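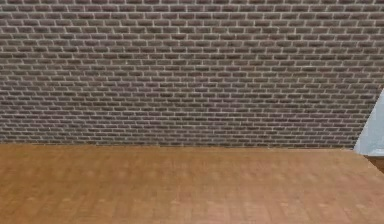 *Checked by Giorgia Rinaldi, Tuesday, October 30, 2018. Second read: Fitzgerald Doucet.*

Pre-run check for the Merenik cell, simulated side first, then the real one at Prildale. My comments are in with the items, sorry if they ramble!

**Simulated cell**

- [x] Wood surface clear. Nothing left on it from the last session, so I didn't have to reset.
- [x] Brick wall loads all the way across. It's a bit soft and smeary in the middle, same old texture, and I've stopped fighting it.
- [ ] Pale blue panel on the right. I'd like Fitzgerald to look at where it meets the wood. There's a dark brown sliver back there and I can't tell if it's a lower floor or a gap. If it's a gap, I want it closed before we load any parts (they will find it, trust me).
- [x] Arm parked out of this view.
- [ ] Speed cap set to 800. It was at 900 when I opened the settings! Changed it, saved it, but please check again after a restart.

**Real cell**

- [x] E-stop, both buttons. Pressed, released, reset, fine.
- [x] Gate switch trips as soon as the door moves.
- [ ] Gripper hose. Slight rub mark near the wrist, so I've ordered a new one from Zuccaro. OK to run until then, but look at it every morning.
- [x] Base bolts tight, paint marks still lined up.
- [x] Cycle counter reads 1094, written in the log.
- [ ] Grease on joint 2. Not due until April, though it sounded dry to me. Could be my ears.

Two of the open ones are quick. The hose waits on delivery, and I'll bring the Nivow grease gun over when I come to fit it.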